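Ticket 464: rover drifts right and stops short on outdoor runs
Project: Waaka (student rover, outdoor navigation module)
Opened by: Ataberk Gökçe
Date: October 29, 2023
Status: open, workaround in place

Problem
On the outdoor route Waaka pulls to the right soon after the start and then stops with "path blocked". The indoor course is fine with the same code. The fault has been there since we moved from build 139 to build 196. We need it sorted before the Luleck student trials in May.

Tried so far
Swapped the left and right wheel motors. Still pulls right.
Put new batteries in and checked the voltage under load. Normal.
Went back to build 139. The drift is gone but the stops are not, so I think we have two separate faults.

The route is the lane beside the boundary wall, dirt and old concrete, with the kerb and grass on the left. The ground detector was trained on the corridor floor and the car park, both flat and one colour.
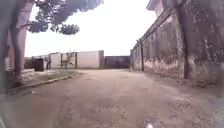 Going through the log, the detector marks the change from shade to lighter ground as an edge. It does the same with patches of gravel. Three marks in a row trigger the stop. With the limit raised to six, Waaka finished nearly 22 metres before stopping.

The drift looks like a steering offset. Build 196 reads its values from the Pliretti config file, and ours still has the numbers for the old wheels.

To do
Measure the offset again with the Malureck wheels fitted and update the config.
Record more ground footage in bright and dull weather, then retrain.
Leave the limit at six for now. Walk next to the rover with the stop button on every run.

Please add your logs to this ticket and don't open a new one.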